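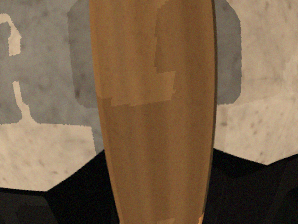

Small programs should keep their settings in a plain text file

I maintain a small backup tool called Ukis. It copies folders to another disk and writes a list of what it copied. For its first versions I kept the settings in the Windows registry, as I had learned it from an old book. Today I think this was a mistake, and I would like to explain why other authors of small tools should not repeat it.

The first person who complained was Helju Paulauskas. She had 14 computers in her office and wanted the same settings on all of them. With a text file she could have copied it in a few minutes. Instead I had to send her a long letter about exporting keys, and on 2 of the machines the export did not work at all, for a reason I still do not know.

A text file can be opened by everyone. When somebody writes to me with a problem, I ask for the file, I read it, and very often I see the error before I have finished my coffee. It is also possible to put comments in it. Florante Maglaya writes in his file why each folder is excluded, and he told me that these notes have helped him more than my manual. I was a little offended, but he is right, the manual is not good.

I know the arguments against. Tianyou Jia, who wrote Sketari, says that users break text files: they forget a quotation mark and then the program does not start. This happens, I agree. But the program can say on which line the mistake is. Mine does it now, and the code for it took me one Thursday evening. A broken registry key gives no line number.

Another argument is speed. My file has 105 lines with all the comments, and reading it takes less time than drawing the window.

Where I am less sure is passwords. They should not lie in a readable file, and here I let the operating system keep them. Perrine Brunet wrote me that this makes two places for settings, so my principle is already damaged. Perhaps it is. I can live with one exception if it is written at the top of the file.

The format matters less to me. I use simple names and values with an equals sign between them. Please only do not invent a new one, as I did in version 7. I am still converting the old files of people who trusted me.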